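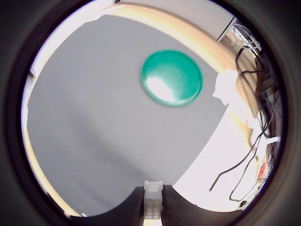

Fig. 1. Green disc on a grey surface.

Reading and Writing the Novel, Week 2
Handout: Who gets to tell it? Narrators who know too much and narrators who know too little

Welcome back, everyone, and a particular welcome to those of you who have moved across from the short story unit. Please don't worry if you missed the first session. We mostly talked about opening pages, and you can pick it up from the first handout and a cup of tea.

This week we are on point of view, and I'll confess it's my favourite part of the course, so do wave at me if I run over. We'll be working from the first 53 pages of The Salt Road to Abella. If you've read on past that (several of you told me you couldn't help it, which I was delighted to hear) please keep the business with the ferry to yourself until after the break.

Some terms before we start

First person: an "I" tells the story. The "I" might be the main character or might be somebody standing off to one side, watching.

Close third: "she" or "he" or "they", but we stay near one person's thoughts and mostly learn things when that person does.

Omniscient: a voice that can go into any room and any head. It fell out of fashion for a good while and has been creeping back, I'm pleased to say.

Unreliable narrator: a teller whose account we come to doubt. People often take this to mean a liar, but plenty of unreliable narrators are sincere. They may be children, or in love, or just very tired.

Looking at Abella

The novel has two tellers. The odd chapters belong to the harbour master's daughter, in first person and past tense, looking back from old age. The even chapters are close third, present tense, and follow the surveyor who arrives from Jelard with his trunk of maps. So the same dinner gets told twice, once by a woman who has had sixty years to tidy it up and once through a man who has no idea yet that it matters.

Have another look at the soup. In her version it is her mother's best, and the whole table goes quiet over it. In his it is thin and he is thinking about his wet boots. Neither of them is telling fibs, I don't think. I'd like you to ask what she needs the soup to be, all those years later, and why the author lets us have his version second. When I first taught this book I had the order the wrong way round in my notes, and we had a very odd conversation for half an hour before one kind student put me right.

Notice tense as well. Her past tense tells us she survived. His present tense promises us nothing at all – and by page 21 I suspect most of you had started to worry about him.

For discussion in pairs

Find one place where the daughter reports something she couldn't have seen. Does she admit to it? Does it bother you?

Choose a paragraph from the surveyor's side and read it aloud as "I". What goes missing? Something usually does, though people disagree cheerfully about what.

Is there anyone at that dinner whose version you want and don't get? (I always want the cook's.)

Writing exercise, to bring next time

Write 160 words in which a person arrives somewhere and is given something to eat. Then write it again from the point of view of whoever did the feeding, at the same length. Keep the events identical, right down to who speaks first, and change only what gets noticed. Go a little over if you must, but do try to hold to the limit – it's surprising how much cutting will teach you about what your narrator cares for.

Reading for next week

Finish Part One of Abella, then read the opening chapter of Proson in the course reader. It's told by a "we", a whole village at once, and it takes a few pages to settle into, so give it a fair go. If you're enjoying yourself, the title story in Jelusel and Other Stories makes a lovely companion to it. There are a couple of copies in the library, and I can lend mine if you don't mind pencil in the margins.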